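Compartido 300 veces · 11 comentarios

Cuando llego al despacho de Celeste Fuentealba ya tiene el café servido y tres ventanas abiertas en la pantalla, y me pide, con una sonrisa de disculpa, que la deje terminar una frase del artículo. La frase le lleva un buen rato. Luego se gira y empieza, como hacen los que llevan años con un mismo problema, por la mitad.

«Lo nuestro es la inclinación», me dice. «Entrenamos al robot en simulación, dentro de Trinden, y le torcemos el mundo a propósito.»
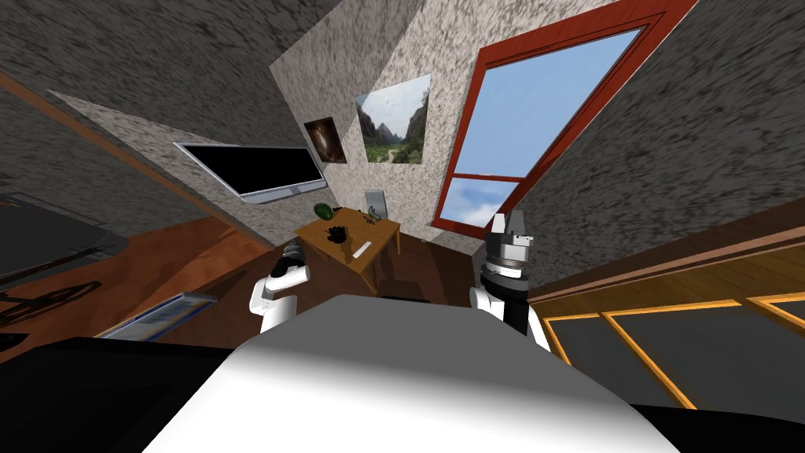 El método se llama Lokley y lo escribió con Hipólito Paredes, su compañero de mesa desde el doctorado. Consiste en variar el punto de vista de la cámara en cada episodio, para que la política de control aprenda dónde están las cosas sin fiarse de que el suelo quede abajo. «A mí me mareaba», confiesa Celeste, y se ríe, «el escritorio, la ventana roja, los cuadros de la pared, todo en diagonal, y yo buscando el objeto verde como quien busca las llaves en un barco.» Generaron 1.128 episodios y apartaron 580 para evaluar, un reparto que todavía discuten a la hora de comer.
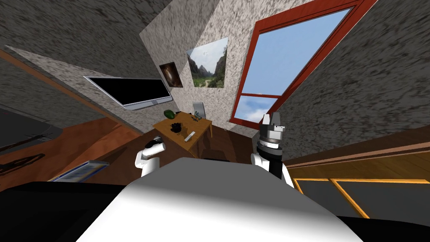
Paredes, que se incorpora tarde y con la bufanda puesta, defiende la decisión con mucho cariño y poca paciencia. «Yo quería saber si aguantaba de verdad, y con una evaluación pequeña uno se engaña solo», explica. El resultado los dejó contentos: la política entrenada con Lokley acertó más agarres que la de vista fija, también con las inclinaciones que no había visto nunca. Donde sigue fallando es en los objetos finos, que se le escapan entre los dedos, y ahí Hipólito suspira largo.

En enero quieren repetirlo todo con el brazo real. Celeste ya ha vuelto a su frase; le falta, dice, un verbo.

11 comentarios · Compartir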